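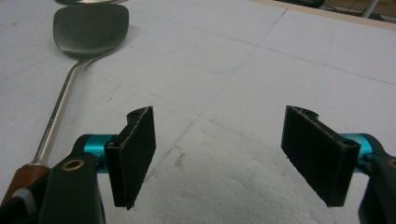
Keltadano Badminton League: Frequently Asked Questions

Print this page | E-mail this page

We get a lot of questions, especially from people who haven't picked up a racket since school, and we love getting them! Most of the answers are below. If yours is missing, drop us a line using the address at the bottom.

What is the league, exactly?

It's a social badminton league for adults, played in the evenings at two halls, Salcedo Hall and the Lamura Centre. Teams are mixed, matches are all doubles, and there are four divisions, so whether you've played county badminton or you still miss the shuttle one time in three, there is a place for you. We had 142 players on the books at the end of last season, our biggest number yet, and a good many of them had never played a proper match before they joined.

Do I need to be any good?

No! Division Four is full of people who are learning as they go, and it's the noisiest and happiest division we have. You do need to be able to get a serve over the net more often than not, and to know roughly how scoring works. If you're not there yet, come to a few Starter Nights first (see below) and you'll pick it up faster than you'd think.

What are Starter Nights?

They're coached sessions at the Lamura Centre, 90 minutes long, running in blocks of six weeks. We cover grip, serving, clears, drops and where on earth to stand when your partner goes back for a smash. The last half hour is always games. You can start part way through a block if there's space, and you only pay for the weeks that are left.

I'm on my own. Can I still join?

Yes, and please do. Lots of people arrive solo. Fill in the sign-up form, tick "find me a team", and tell us how much you've played and which evenings suit. We'll put you with a team that's short or build a new one out of other single players. Ulorine, who finished second in Division Three last season, were made up entirely that way (the name was drawn out of a hat of made-up words, and we're rather jealous of it).

How big is a team?

Four players on court for a match, two women and two men, or any four if both captains are happy with it. Most teams register six or seven people so that holidays, colds and late trains don't sink them. Eight is the most we allow, as beyond that people stop getting enough games.

How does a match evening work?

Each team puts out two pairs. Every pair plays both of the opposing pairs, and then everyone swaps partners and does it again, so you get four games each. Games are to 21, rally point scoring, setting at 20-all up to a limit of 30. You'll be on and off court for a bit under two hours.

The home team brings the shuttles and keeps the scorecard. The away team brings biscuits. This second rule isn't in the official handbook but it's taken much more seriously.

Feathers or plastic?

Divisions One and Two use feather shuttles. Divisions Three and Four use nylon, medium speed (blue band). We buy both in bulk and sell them to teams at cost, and we got through 3,000 feather shuttles last season, so please don't be shy about playing one until it's properly finished! If both captains in a lower division want to play with feathers, that's fine. It doesn't work the other way round.

What should I wear?

Anything you can move in. Nobody checks. What we are strict about is shoes: they must be non-marking, and they must not be the ones you walked to the hall in. Both halls have just had money spent on their floors and grit is murder on them. Proper court shoes are worth having if you play every week, since running shoes have a high, squashy heel and it's easy to turn an ankle in them when you lunge.

Can I borrow a racket?

At Starter Nights, yes, we have a box of them in assorted weights. For league matches you'll want your own. You really don't need to spend much. Something light, strung at a fairly low tension, will be kinder to your elbow and easier to hit with than whatever the top players are swinging. Ask to try a few; people love talking about their rackets and will hand theirs over before you've finished the sentence.

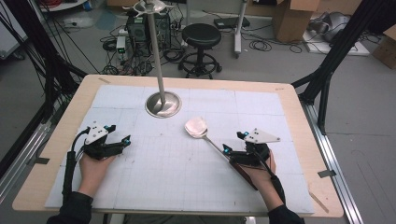

How much does it cost?

There are two parts to it. Each player pays a yearly membership of £18, covering insurance and the running of the league. Each team then pays a court fee for the season, split however the team likes. In most teams it comes to between £4 and £5 a head per match. Students and anyone on a low income pay half the membership, and you don't have to prove anything to us, just tick the box.

Starter Nights are £5 a session.

When does the season run?

From late September to the end of April, with a two-week gap over Christmas and New Year. Finals night is in May, at Salcedo Hall, with all the courts going at once and a hot supper afterwards. It's the best night of the year, and you don't have to be in a final to come.

Can I join in the middle of the season?

Existing teams can add players up to the end of January. New teams have to wait for September, but we run friendlies all through the spring for groups who are getting themselves together, and those are a lovely way in.

What happens if we can't raise a team?

Tell the other captain as soon as you know. With three days' notice or more you can rearrange once without penalty, so long as the match is played within four weeks. With less notice than that the other side can claim the match 8-0, though most will try to find you another date first. If you have three players, turn up anyway! You forfeit the games the missing player would have been in and play the rest, and very often someone from the next court will step in so that you all get a knock.

Can I play for two teams?

Not in the same division. You may play up to three times for a team in a higher division as a reserve. After the third time you're tied to the higher team for the rest of the season. Playing down isn't allowed at all, sorry, however much your friends in Division Four beg.

How do promotion and relegation work?

Top two up, bottom two down. If a team would prefer to stay where it is, write to us before the end of June and we'll do our best. We've never yet had to force anybody up.

Are there rules about line calls?

You call your own side of the net. If you're not sure, it's in. If your partner saw it differently, play a let. We don't have umpires except on finals night, and we've hardly ever needed them.

Where do I park?

At Salcedo Hall there's a car park behind the building, free after six. It fills up when there's a choir on, so allow a few extra minutes or use the street by the allotments. The Lamura Centre has only a handful of spaces and these are kept for blue badge holders and people with small children. The bus stops right outside, and there are covered racks for bikes round by the side door.

Are the halls accessible?

Both have level access and an accessible toilet on the same floor as the courts. The changing rooms at Salcedo are down five steps, but there is a single changing room by the entrance; ask at the desk for the key. We'd very much like to start a para-badminton session. If you'd play, or could coach, please get in touch, as the more names we have the sooner we can book the court time.

Can under-18s play?

The league is for over-16s, and 16 and 17 year olds need a form signed by a parent or guardian. For younger players there's a junior club at the Lamura Centre straight after school. It's run separately, but we share kit and coaches with it and cheer it on like mad.

What are the current rules on ventilation and face coverings?

Doors and high windows stay open during play, so bring a jumper for when you're sitting out. Please wear a face covering in the corridors and foyer unless you're exempt. You don't need one on court. If you feel ill or have tested positive, stay at home, and the match will be rearranged with no penalty whatever the notice. We'll change this answer whenever the guidance changes.

I heard you're raising money for new nets?

We are! The posts at Salcedo lean inwards and the nets have more knots than mesh. We need £2,000 for four new sets and we're more than halfway there, thanks largely to the quiz and to a very sweaty 12-hour rally. There's a tin on the desk at both halls, and any team that fancies running something of its own should let us know so that we can put it on the noticeboard.

How can I help?

We're always after people to score on finals night, to lend a hand at Starter Nights (you don't need a coaching badge, just patience and a reliable underarm serve) and to keep the results table up to date. Captains are gold dust too. If you've been in a team for a season and you're wondering whether you could run one, you could, and we'll pair you with an experienced captain for your first few matches.

Where do I find results and tables?

On the Results page, updated every week. Captains should send in a photo of the signed scorecard within two days of the match. If something looks wrong, write to us before the next round goes up and we'll put it right.

Print this page | E-mail this page

Contact: use the form on our Contact page or leave a note at the desk at either hall
Page last updated December 2021
© Keltadano Badminton League. All rights reserved.
Back to top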